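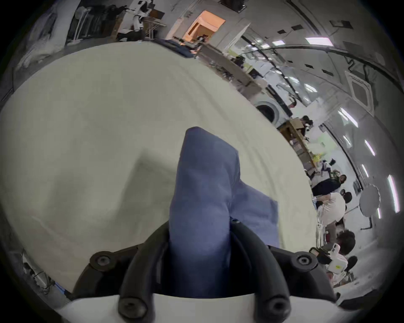

One reader wrote in to ask why we bother folding on a cloth-covered table when a bare one would do, and said she had always managed on top of the dryer. Fair enough. The cloth stops thin fabric from sliding, and that was enough to convince us.

Folding Table, Skivbridge
23 May 2018

These are notes from the laundry corner at Skivbridge, where the Urkia linens get sorted and folded before they go back on the shelf. The job is the same most weeks, and September is the busy month - 170 pieces last year.

The blue cloth has a fine rib, and it wrinkles a little when it's bunched up. Smooth it from the middle out before making the first fold.

The big table has a cream-white cover. Pale creases are hard to see on it, so we do the white napkins last.

A front-loading washer sits under the counter. Small loads come out easier to fold, and we stop at 13 towels.

Dark clothes go on the white metal rack by the wall. Leave a gap of 2 inches between hangers.

The Zerouali order is folded in thirds and stacked in piles of 5. Flulex covers are rolled.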